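Unit 4: Retention Schedules and the Life of a Paper Record
Records Management for Small Offices
Instructor: Solange Cloutier
Reading for this unit: Pawłowska, course reader, section 17

4.1 What a schedule does

A retention schedule is a table that states, for each class of record an office holds, how long the record is kept and what happens to it at the end of that time. The unit of the schedule is the record series, meaning a group of records that are created by the same activity and filed together. Vendor invoices are a series. A single invoice is an item within it.

Each line of the schedule needs a series title, the office that holds the master copy, the event that starts the retention period, the length of the period, and the final action. The starting event is called the trigger. For an invoice the trigger is usually the end of the fiscal year in which it was paid. For a lease it is the date the lease ends, so two leases signed on the same day may leave the file room years apart.
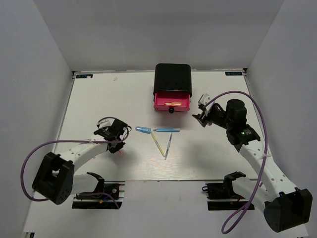
Who decides the length of the retention period?
The office that creates the record proposes a period, and the records officer checks it against the legal minimum, the audit cycle, and any contract terms. The longest of these sets the period.

4.2 Master copies and convenience copies

Only the master copy is scheduled. Copies made for reference are convenience copies and may be destroyed once they are no longer used, but never kept past the date on which the master is destroyed. This rule is often broken. In the Dukstead inventory, Escobedo listed 328 folders in desk drawers and side cabinets whose masters had already been shredded under a valid certificate. A legal request would have reached all of them.

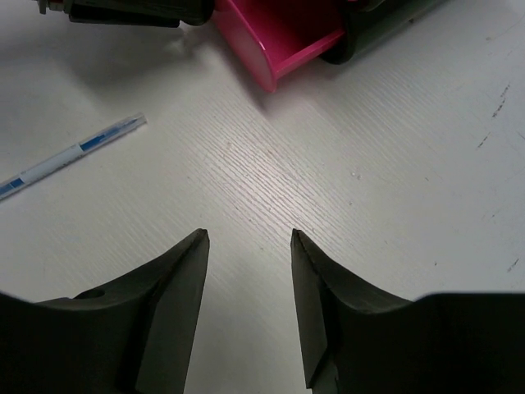
The Dukstead office dealt with this by adding a location column to its inventory form, so that a destruction order now names every place where a copy may be held – desk storage included. The form is reviewed each May.

4.3 Marking boxes and folders

A box label carries the series number, the date range, the trigger date, and the destruction date. Do not write the contents in free text on the outside of a box that will go to off-site storage. Contents belong in the transfer list, one copy of which stays with the office.

Write labels in permanent black ink. Colored ink may be used for working marks on convenience copies. It should not be used on a master, where it may fade or drop out when the page is scanned in black and white. Marks that carry meaning, such as a highlighted total, must be repeated in words in the margin.

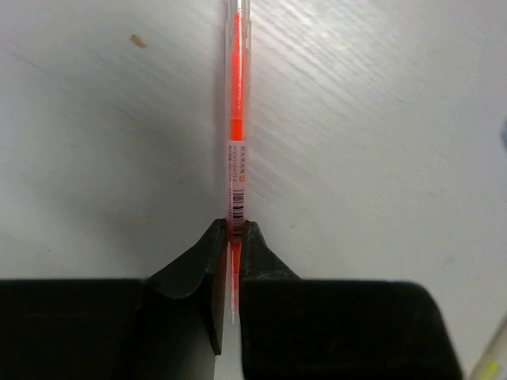 Fig. 4.3. Highlighter with orange ink.

4.4 Holds

A hold suspends the schedule for named series. It is issued in writing, takes effect on receipt, and stays in force until released in writing by the same authority. The clock is not reset by a hold. If the destruction date passes while the hold is in force, the record becomes due for destruction on release.

Villalobos case: 1182 boxes were placed on hold and the release notice went only to the storage vendor. Read Aigner's memo and note which step in the procedure was missed.

Exercise
Draft schedule lines for personnel files, visitor logs, equipment leases, and meeting minutes. State the trigger for each. Submit to Uyên Doãn by 2023-12-07.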